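Come and tidy tables with us

I'm looking for people to join our table-clearing sessions at Kotico on Wednesday evenings. If you're the sort who can't sit down until the crumbs are gone, please write to me!

What you'd be doing

You get a felt-topped table with a few packets on it and some scraps of paper, and you brush up the mess while the shopping stays put. Then we talk about how it went, usually over tea.

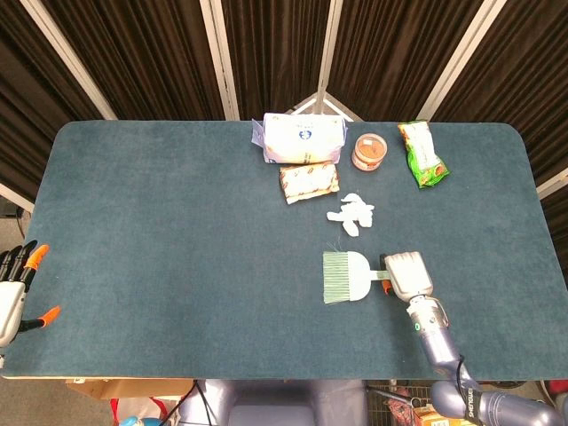 Who we're after

Anyone over 18, tidy or hopeless -- I mean it, I need both. We have 13 places. You don't need any experience, but you should be happy standing for a while and using a small hand brush. Felt is a funny thing to sweep, and everybody seems to have their own way of going at it.
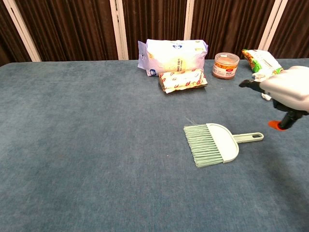

Sessions last 3 hours with a proper break in the middle, and we pay your bus fare. Wear whatever you like, though long floppy sleeves are a nuisance. 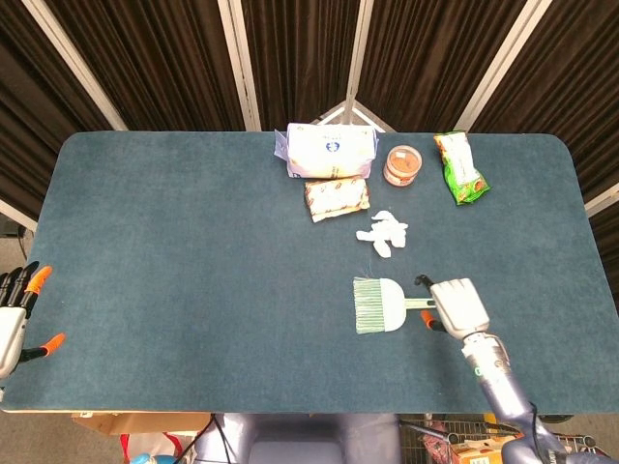

The table, with the shopping towards the back

Do tell me if you're left-handed, as I'd love a few more of you. Bring a friend too -- just send me both names.
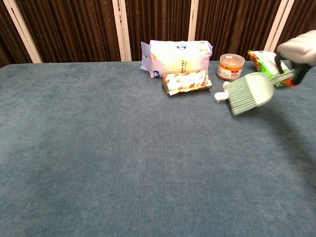 Pale green dustpan and brush, snacks behind

To put your name down, ring Ezequiel Herrero on extension 433 or leave a note for me at the Kotico front desk by the end of April.

Maarten Koster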